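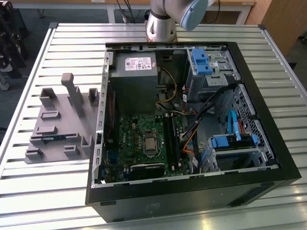
21 January 2019
By Kirstin Carnegie
3 comments

Section 8: Working a shift next to the arm

I used to do whole towers by hand, so trust me — your job now is mostly setup and checking.

1. Lay the tower on its side on the slatted table, open side up.
2. Set the small parts in the gray fixture.
3. Step back, then press Start on the Terkier panel.

Note: I still look over every cable myself. Torbjørn Vik does too!

CAUTION: Never reach into the case while the arm is live. Hit Pause first and wait for the 2 beeps.

Stuck? Call Ingvild at extension 2396.

14 shares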